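Handheld gripper demos, cups on a table – how messy should the start be, and when do I throw a take out?

Asked in: Data collection / manipulation
Tags: handheld-gripper, demos, resets

Doing home collection for Tarero, two finger handheld, task is "stand the cups up". Written instructions say "vary the start" and thats all. No number, no pictures.

I have 195 takes so far. Goal is 1,000 by end of May. Before I go further I want to know if my starts are any good. My usual kind of start is one cup already upright and the others on their sides, openings pointing different ways.
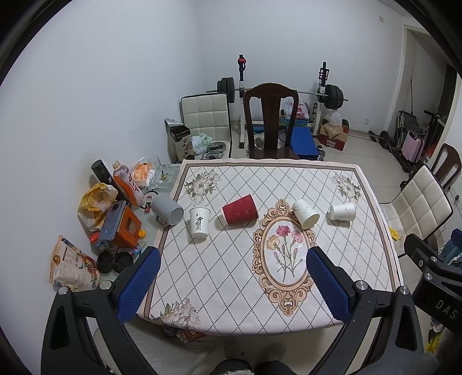

I reset by hand between takes. Takes longer than the demo itself some days. Tried just sweeping my arm across and letting them fall, but then they bunch up at one side and half the takes look alike.

Three things I can't work out:

1. Is it ok to leave one standing at the start? Or does the policy learn to ignore that cup forever.

2. Same table, same cloth, every take. The cloth is very patterned. Is that a problem or is it fine? I can put a plain one on but then I have two sets that don't match.

3. If a finger bumps a cup on the way to another one, keep or delete? I've been deleting. Lost 30 that way already and its getting old.

Also the ribbed ones and the smooth ones don't grab the same, at least in my hand. I squeeze paper cups less. No idea if that shows up in the data at all.

Cups get moved all over between takes, and I shift my own position a bit too.

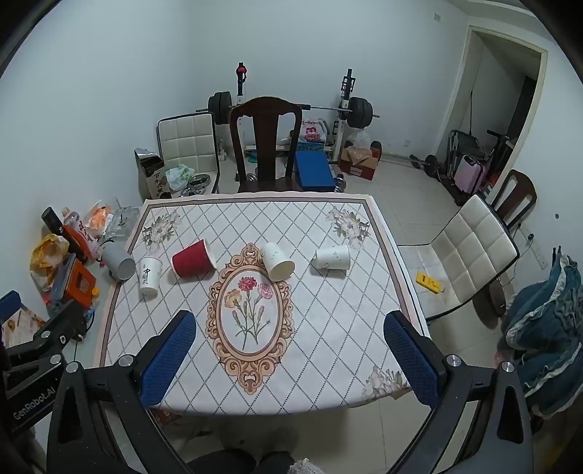
Dretia_desk replied:
Did a big batch of cup tasks for Brito last year, 2,845 takes over four homes. Going down your list.

Leave one standing, yes. Not every take though. Do some with none up, some with two up. If it's always exactly one, and always the same cup, the model can pick up on that and you get weird stuff later. We had a policy that never touched the blue one. Took us two weeks to find out why.

Cloth – leave the busy one for now. Finish a block with it, then swap to plain and do another block. Label the blocks. They don't have to match, you just need to know which is which. One background for all 1,000 would worry me more than two that differ.

Bumps: stop deleting! If you bumped it and then fixed it, that's a good take. Those recoveries were some of the most useful stuff we had. Delete if you dropped the gripper, if tracking was lost, or if you quit halfway. If you still have the 30 in the trash folder pull them back out and look again.

Squeeze: depends if finger width gets recorded. Ours was, and you could see the difference between cups in the plot. Force was not recorded so anything past contact is a guess. Just dont crush them. A cup with a dent goes in the bin, or keep it as its own cup and write that down.

For resets I used slips of paper. One slip per cup: up, side left, side right, side facing you, side facing away. Shuffle, draw, place. Sounds slow, was faster than me trying to think of something new each time.

Original poster:
ok thanks, the 30 are still there. will go through them tonight. One cup sometimes ends up off the cloth on the side, is that out of bounds or fine?

Dretia_desk replied:
Fine if you can reach it without leaning so far the fingers lose sight of it. Ask Tarero if the goal says "on the table" tho. Ours did and a bunch got rejected.

Second answer (score 1):
More data fixes this. I used the Putix export and never looked at starts, worked ok. Maybe try different lighting, morning and night.

Third answer (score 4):
Wouldn't go by the one above. Lighting helps, yes, but it wont save you if the starts are all the same.

Cheap check – dump the first frame of every take into one folder and flip through fast. If you can guess where the next cup will be, they're too alike. I do it every 30 takes. Five minutes, maybe less.

Also start your hand from different places. People vary the objects and then always come in from the same spot, same height. Go in low sometimes, come from the left. Change which cup you do first too, unless the task sheet gives an order. If it does give an order follow it, even when it's a dumb one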